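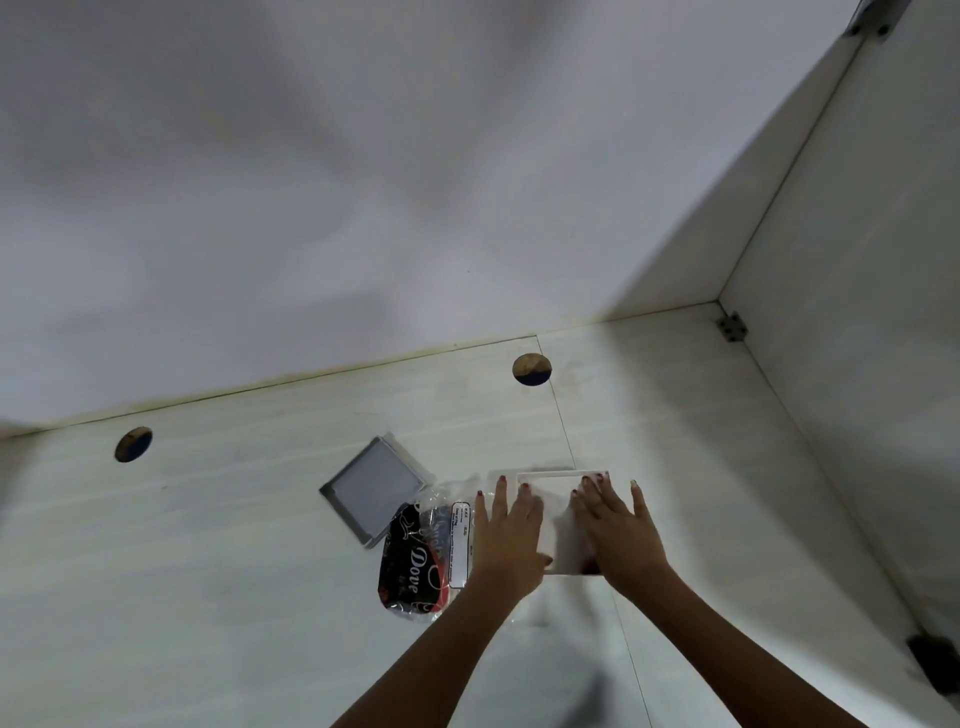
Horodum Hall is a concert hall and arena on the east side of Tornano, best known for the benefit shows held there every May to support families who have lost someone to gun violence. It seats 3,183 people when the floor is full, though the benefit is usually set up with a smaller stage and a wide open space down front, so that folks can stand together if they feel like it.

The benefit grew out of a much smaller evening put together by the singer and guitarist Maricel Belmonte, who had been asked to play a few songs at a church supper and ended up staying for most of the night, talking with parents and grandparents long after the dishes were cleared. The first show at the hall drew more than 1,000 people. It had 6 acts on the bill, among them the Brasik Brothers and the gospel choir from Petkov Street, and it ran well past eleven.

Belmonte has always kept the speeches short. Between sets, family members come up and read names, and the house lights are brought up while they do it. Some in the crowd have called out to elected officials from their seats over the years, and a few officials have come onstage to answer, with mixed results (one was booed, then later thanked for coming back).

The show has now been held 16 times. Ticket money goes to a fund that helps with funeral costs, counseling and rent.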